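New in translation this month: Holub

Doina Jurić's fourth novel and the first to reach us in English, Holub came in with the November shipment, and we have 16 copies on the front table. Facundo Fuentealba did the translation. He also wrote a short afterword, which is worth reading after the book and not before, as it gives away who is telling the story.

The setup is simple. Irena Holub is 50 and has repaired office machines in the town of Wustau for most of her working life. Her father ran the shop before her. When he dies he leaves her the building, a debt she knew about, and 26 letters she didn't. The letters are addressed to a woman in Naltari, a resort town on the coast, and none of them were mailed. Irena decides to deliver them by hand. It takes her most of the book to get there.

Jurić is not in a hurry. The first hundred pages stay in Wustau, where Irena closes up the shop and argues with her brother over the price of the delivery van. Some readers here found this part slow. I liked it best. The arguments are funny, and the brother, who could have been a plain villain, gets a good chapter of his own in which he tries to cook their father's fish soup from memory and ends up feeding it to the neighbors' dog.

Once she is on the road the book changes. The chapters get shorter and each one opens with a letter. We learn that the father once meant to leave for Naltari himself, and that he got as far as the ferry. I won't say more. The ending will divide people – two of us on staff thought it was earned, and one thought Jurić had lost her nerve.

The repair work is the other reason to read it. Jurić spends whole pages on a jammed carriage or a cracked power supply, and Fuentealba keeps the vocabulary exact without making it stiff. There is a long passage where Irena teaches a teenager at a campground how to put a processor into an old desktop, and it is the closest she comes to talking about her father. 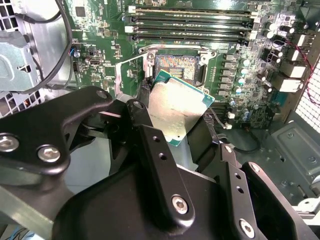
That campground chapter was the one our evening group talked over longest. Irena makes the boy stop with the chip held just over the empty socket, the green board open under his hands, and look at it before he goes any further. It's the same moment as in the photo, with a gripper in place of the boy's fingers. She tells him her father used to make her wait like that until she was bored, and then until she wasn't. Several people had marked the line.

Holub is published by Lumwood in paperback, in a first printing of 3,000. If our copies sell out we can reorder, but it may take a few weeks. Jurić's earlier novels haven't been translated yet, though Fuentealba says in the afterword that he has started on the second one.

The evening group meets again at 7 p.m. in the back room, same as last time. Please finish at least through the ferry chapter – we'll be talking about the ending.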